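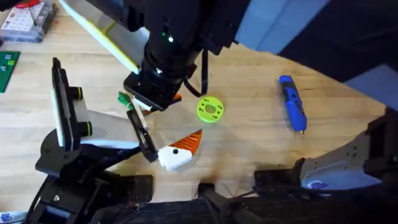

Como é que se guardam peças pequenas de plástico sem perder metade pelo caminho? Em caixas baixas, com tampa, separadas pelo sítio onde encaixam e nunca pela cor.

Eu demorei anos a chegar a isto, confesso! Tinha tudo arrumadinho por cores, um frasco para os verdes, outro para os laranjas, outro para os brancos, e ficava lindo na prateleira (a minha irmã até fotografou). O problema era na hora de montar qualquer coisa: lá ia eu despejar três frascos na mesa à procura de uma cunha de dois centímetros.

Em fevereiro enchi-me de coragem e passei a tarde inteira nisto. São 222 peças, contadas uma a uma, e 15 foram direitinhas para o lixo, coitadas, com os encaixes partidos. Anéis e discos foram para uma caixa, cunhas e blocos para outra, e as miudezas ficaram numa caixa de bombons que a Delali Darko me deu no Natal. As que têm duas cores, laranja e branco por exemplo, davam-me sempre dores de cabeça no sistema antigo, e agora vão com as da mesma forma e pronto.

Outra coisa: trabalho sempre em cima da mesa de madeira clara, sem toalha. O verde-lima salta logo à vista, o laranja também, e só as brancas é que me pregam partidas ao fim do dia, quando a luz já está fraca. Para essas comprei um tabuleiro escuro, ainda por estrear.

Falta-me etiquetar as tampas. Se alguém souber de uma caneta que não saia com o pó, deixe nos comentários, que a minha borra tudo!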